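Piltar shoe rack, two tiers: my review after one month

I bought this rack in October for the entrance of our flat, where three people leave their shoes and all three leave them in the way. I paid 1,579 with delivery. My neighbour Iqra Jafri has the wide model from Viltdale and she is content with it, but our corridor is narrow, so I needed something long and thin.

The end pieces are cream plastic with a rounded arch at the top, and between them go thin grey metal tubes. No tools are needed. I put it together in 16 minutes, and two of those I lost because I had one end turned the wrong way. Push the tubes hard, until they stop. If you leave one half pushed, the rack leans.
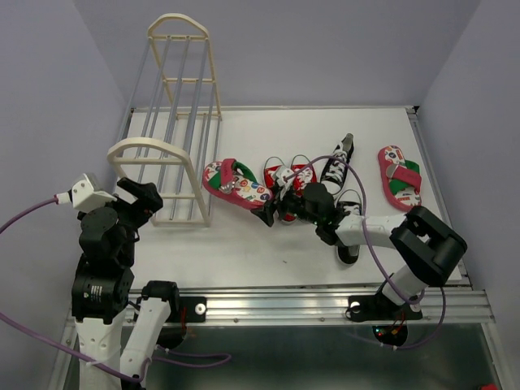 The rack with nothing on it, and the red and black pairs beside.

What I like: it is light, I can lift it with one hand when I sweep, and the sand falls through the gaps to the floor and does not collect on a shelf. The plastic cleans easily with a damp cloth. The arch is also a good handle.

What I like less: the same gaps are a problem for small shoes. My daughter's slippers, the ones with the printed pattern and the pink-red sole, must be laid across the tubes with some care, or the narrow part goes down between them. Canvas sneakers with a flat rubber sole sit well. For heels I would not recommend it. The rack is also so light that it moves if somebody drops the shoes on it from a height, as my son does every evening.
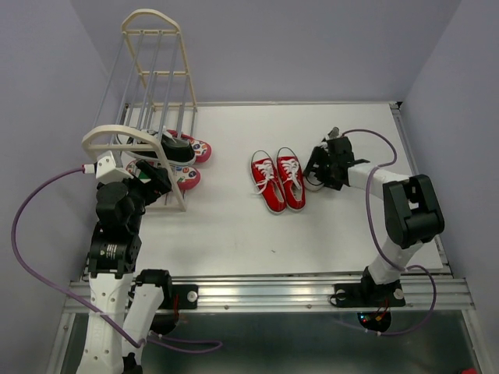 Róisín Lynch wrote under my first version of this review that she ties the tubes to the arches with a little thread, and hers has not moved since. She also asked if it can carry winter boots. I tried one pair on the lower tier and the tubes bent a little, so I keep boots on the floor.

I give it four stars from five. For a family with ordinary shoes it is enough, and I would buy a second one if the price came down.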